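Mug library opens at the Warnell Street kitchen

Starting in April, the shared kitchen on the ground floor at Warnell Street will stop stocking paper cups. In their place we are setting up a mug library, which works the way it sounds. You take a mug from the shelf by the door, use it for as long as you are in the building, and put it in the gray bin by the sink when you leave. There is no sign-out sheet and no deposit.

The change came out of the supply review that Iqra Ansari did over the winter. She went through the invoices and found that the building bought 661 sleeves of paper cups last year, most of them for people who were here for less than an hour. The cups can't go in our recycling, as the hauler doesn't take anything with a plastic lining. They have all been going out with the trash.

Tenants on the third floor have been running a small version of this since the fall. Daniyal Hashmi brought in a box of mugs from home when his family moved to Jasport, and other people added to it. They lost a few in the first month and then almost none. Most of the missing ones were on desks.
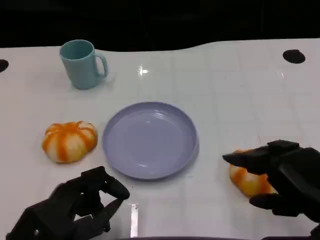 Photo: Radek Halás

We still need more mugs to get through a busy morning. If you have spares at home, please bring them in. Any color is fine, and they don't have to match. A few things to check first:

Mugs should be dishwasher safe. Please don't bring anything with metallic trim.
Chips on the rim mean we can't use it. A worn handle or faded print is fine.
Travel mugs with lids take up too much room in the racks, so please keep those for yourself.

Leave donations at the front desk between 9 and 3. Ronaldo Marinho will run them through the dishwasher before they go on the shelf. If you would like your mug back at some point, put your name on the bottom with a paint pen — tape comes off in the first wash.

The dishwasher will run twice a day, once after lunch and once at the end of the afternoon. If the bin is full, you can wash your mug by hand and leave it on the rack to dry. Soap and brushes are under the sink, and the hot water has been fixed.

Groups that book the Memon Room for evening meetings have asked what this means for them. They can use the library too, but for more than 13 people please let the desk know ahead of time so a tray can be set aside. Paper cups already in the building will be kept for the spring open house, and whatever is left after that goes to the Vondport food pantry.

Questions about the kitchen can go to Iqra Jadoon at the front desk. She is also looking for a second drying rack, if anyone has one they no longer use.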